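Oltlow Home Curing Cabinet — Owner's Guide
Section 4: Your first dry-aged roast

By Costel Mujić
Last updated: July
Shares 472 | Comments 38

You've leveled the cabinet, run it empty overnight and wiped the racks down (Section 3). Now for the part you bought it for! A rib roast is a wonderful first project. It's forgiving, it fits the middle rack, and the change in flavor after a few weeks is big enough that even the skeptics at your table will notice.

Before you start

Ask your butcher for a bone-in rib section with the fat cap left on, at least three ribs and preferably four. Tell them you plan to age it. Most butchers light up when they hear that and will go hunting in the back for a good one. Please don't buy individual steaks for this. They dry right through and you'll trim away nearly everything.

You will need:
- the roast, unwrapped and kept cold
- paper towels
- a kitchen scale
- the drip tray and middle rack
- the log card from the front pocket of this guide

Loading the cabinet

1. Press and hold POWER until the display lights up. Choose AGE, then BEEF.

2. Set the temperature to 35°F and the humidity to 80 percent. Let the cabinet reach both numbers before you open the door again.

3. Wash your hands and the counter. Pat the roast dry on every side, including the ends and between the bones. Don't rinse it.

4. Weigh the roast and write the weight on the log card. Mine was 3,742 grams the last time I did this, a gorgeous four-rib piece, and I still have the card stuck to the pantry door.

5. Slide in the drip tray, then the rack. Set the roast on the rack with the fat cap up. Leave two fingers of space between the meat and the walls so the fan can do its work.

6. Close the door and listen for the click. The fan starts within a minute.

Note: The display may creep up a few degrees after loading. Give it two hours to settle. If it still reads above 38°F after that, take the roast out, put it in your refrigerator and go to Section 9.

CAUTION: Never age ground meat, poultry or pork on the BEEF setting. Those settings are not interchangeable.

The first week

Leave it alone! I know, it's hard. Every time the door opens, humid kitchen air gets in and the surface has to start drying over again. Look through the glass as much as you like. The outside will darken to a deep mahogany and feel firm, a bit like leather, when you turn it on day seven.

Turn the roast once at the end of the week, wearing clean gloves, and wipe out the drip tray while you're in there. Aprons and cotton towels that have touched raw meat go in a hot wash by themselves, without fabric softener, which makes towels less absorbent.
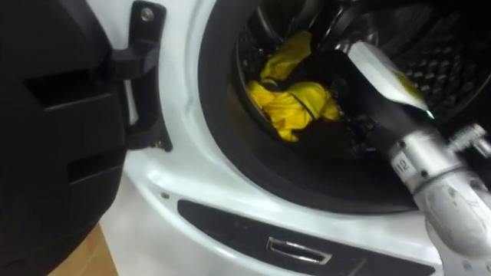
Fig. 4-2. Washing machine with the door fully open.

Weeks two through four

7. Weigh the roast once a week, always on the same scale, and add each weight to the log card.

8. Check the smell when you weigh. You're after something nutty and a little like blue cheese. Sour or ammonia-like smells mean the roast should be thrown out.

9. Replace the charcoal filter at the end of week three. Push the tab to the left and the old one drops into your hand.

Note: Twenty-eight days is where I'd stop the first time. Duangjai Phromma, who tested these settings with me, likes forty-five, and her roasts are terrific — funky, deep, almost like a good hard cheese. Work up to it.

CAUTION: Fuzzy growth that is black, green or pink is a reason to discard the meat. Do not try to trim around it.

Trimming and cutting

10. Chill the roast in the coldest part of your refrigerator for an hour. Cold meat trims much more cleanly.

11. Using a thin, sharp knife, shave off the dark crust a little at a time until you reach bright red meat and creamy fat. Expect to lose a good share of the starting weight between drying and trimming.

12. Cut between the bones for thick steaks, or leave it whole for roasting. Steaks you won't cook within two days should be wrapped tightly and frozen.

Salt them simply and get the pan good and hot. Aged beef browns faster than fresh, so stay at the stove and start checking the temperature early.

For lamb and venison settings, go to Section 5. Replacement charcoal filters are part number 1889-F.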